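Cable dress belongs in the acceptance test

14 Shares | 2 Comments

Integrators test a robot cell for reach, cycle time, payload and stopping distance. The results go on a sheet, the sheet is signed, and the cell is handed over. The cables and hoses that run along the outside of the arm are rarely on the sheet. I think they should be, and that a cell should not be signed off until they have been checked to a written method.

The usual objection is that cable routing is a matter of craft. A good fitter knows how much slack to leave at the wrist and where to put the ties. That is true, and it is also the problem. What the fitter knows is not recorded, so the next fitter who replaces a hose has no reference. At Kemppainen, where I spent most of my working life on bin picking cells, we kept full records of tool offsets and none of cable length between clamps. When a signal fault appeared at the gripper, we changed the sensor first, because the sensor had a part number and a drawing.

Bin picking is the hard case. A palletising arm repeats a few paths, and a fitter can watch all of them before leaving. A picking arm chooses its wrist angle from the pose of each part, so the set of angles is not known in advance. Slack that is correct for one pick may be too short for the next, or long enough to touch the bin wall.

The Trodier cell was commissioned with 100 test picks, all from a tidy bin. I would accept that figure for the vision system. For the cables it says very little, as most of the picks used the same narrow band of wrist rotation. Brollotent, who built the cell, followed the specification they were given. The fault was in the specification. 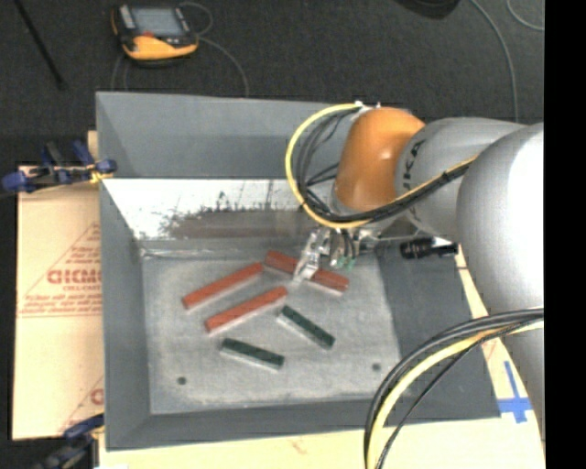 A rule for external cables has to begin with the worst pose, and the parts in the bin decide which pose that is. Long blocks lying at several angles will ask for more wrist rotation than a row of parts set square to the wall. On an arm dressed like this one, with a yellow cable bowing out in a wide loop from the orange wrist and black cables bundled inside it, the loop should be treated as part of the tool. It needs its own envelope in the collision model, and that envelope should be checked against the bin sides with the gripper down among the parts.

I would ask for 2 further items. The first is a photograph of the cable run at a named reference pose, stored with the program backup. The second is a repeat inspection after 4,000 cycles, when ties have settled and any rubbing has begun to mark the sheath. Fonero already writes both into its purchase terms, and its suppliers have managed to comply.

Neither item needs new equipment. They do need a line on the acceptance sheet and a person who is allowed to refuse a signature – without that, the line will be ticked along with the others.

2 Comments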